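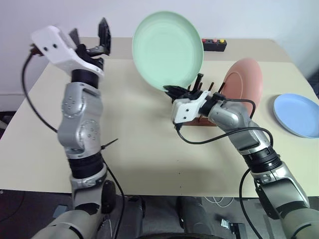

Plates and Racks: Your Questions

We get a lot of mail about pastel plates and peg racks at Trodon, and we love it! These are the ones that come up most. Last updated 2018-08-09.

Which colors go together?

Any of them, really. Mint green, salmon pink and light blue are the three people ask about most, and I think they look wonderful side by side on a cream table. If you want only two, try the mint with the pink. A reddish-brown wooden rack warms the whole lot up, and it's my favorite thing to put under pale dishes.

Should plates stand on edge or lie in a stack?

On edge while they drain, always. A plate lying flat on the counter holds a ring of water underneath, and you'll find it the next morning. Once they're dry you can stack them in the cupboard or leave them standing in the rack, where you get to look at them (I leave mine out all week).

What's the best way to load a peg rack?

Start at one end and work toward the other. Tilt the plate a little, set the lower rim down between two pegs, then let it lean back until it rests. Face them all the same way! They sit closer together and you won't chip a rim pulling one out. Big plates first, saucers last.

My large plates lean too far. Is something wrong?

Probably the gap. Large round plates with a raised rim need pegs tall enough to catch them well above the bottom edge. If yours flop, try skipping a slot between each one. Our Stunisach rack has taller pegs for exactly this, and the older Paredes rack can be refitted with them. Write to us with your rack's length and we'll tell you which set to order.

How do I look after a wooden rack?

Wipe it down after use and stand it somewhere with air moving under the base. Every couple of months, rub in a thin coat of food-safe mineral oil with an old T-shirt, leave it overnight and buff off what's left. The color comes up beautifully. Please don't put it in the dishwasher or soak it in the sink.

A peg came loose. Can I fix it myself?

Yes, and it's a nice little job. Pull the peg, scrape off the old glue, put a dab of waterproof wood glue in the hole and tap it back with something soft. Give it a full day before you load it. If the peg has split, we sell spares in packs of 4.

Are Jedilus plates microwave safe?

They are, and they go in the dishwasher too. They aren't made for the oven. The dinner plate weighs 400 grams, so a full rack is heavier than you'd expect. Carry the plates to the shelf a few at a time and leave the rack where it is.

How wide is the dinner plate?

It's 305 millimeters across, rim included. Measure your cupboard before you order, especially if you have older cabinets with a center post.

Will the pastel glaze fade or mark?

We haven't seen it fade. Gray lines from knives do show up on the lighter colors, and a paste of baking soda and water takes most of them off. Rub gently with a damp cloth and rinse well.

Can kids help put the plates away?

Please let them! Matching by color is a great game for little ones, and a rack at table height is much easier for them than a shelf. Start with one plate at a time, both hands on the rim.

Do you ever bring back old colors?

Sometimes. Crescencio Carrasco mixes our glazes and is working on a butter yellow for November. The first run will be 100 plates. Email us if you'd like to hear when they're ready.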